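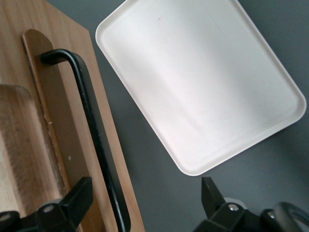 Bar handle on the board, dark strip underneath.

13 Jul 2019

Mat room at Barredo, before the brown belt grading. Notes mostly for Chenxi and for whoever sets up next time.

Laid the mats out again in the new order. The Plumola ones go in the middle now because they are all the same thickness. The older Drorkard mats go on the outside. There is still a step where the two kinds meet, 4 mm at the door side and less at the far wall. You can feel it with a bare foot if you slide. Fine for standing around, not good for throws, so the contest area stays inside the Plumola part.

Did the drop test the same way as in February: the same weight, same height, dropped on the center of the mat and then on the seam. Center readings are close to last time. Seam readings are worse on the door side. Hanyu thinks the rubber backing has hardened there from the sun through the window. Could be. I turned over two of the worst ones and the backing is shiny and does not grip when you push it by hand. Wrote the positions on masking tape underneath.

Slip test with the spring scale: the mats on the bare floor start to move at 11 kg on the door side. At the far wall I pulled up to 39 kg before one moved, and that one was not pushed tight against its neighbor. I did not repeat this enough times to trust the second number.

Tried the Skiltomach underlay under one row. It holds much better but it makes the row a bit higher, so now there is a new step. Took it out again. If we use it at all it has to go under everything.

Uchikomi bands: one of the long ones has a small split near the loop. Put it in the bin so it does not go back on the hook by mistake. The other bands got 100 pulls each at normal stretch and no marks after. The short ones feel stiffer than I remember but there is no old reading to compare with. Measured them and put the lengths in the folder.

Chenxi asked for the grading order. It is kata first, then contests, same as before. Kata pairs need the full length of the middle area, so the scoring table has to be back against the wall from the start. Last time it was moved halfway through and the cable for the clock got pulled out.

Clock and bell checked. The bell is quiet from the far corner with people talking. Hanyu will bring the other one.

Washed the mats with the weak mix only. The strong mix left the surface sticky in February and people complained about their feet.

To do:
- ask Plumola for the price of enough mats to replace the door side
- repeat slip test, at least at the far wall
- tape the seam on the door side before the grading
- new band to replace the split one
- curtain or film for the window

Chenxi has the key for the storeroom until the grading is over.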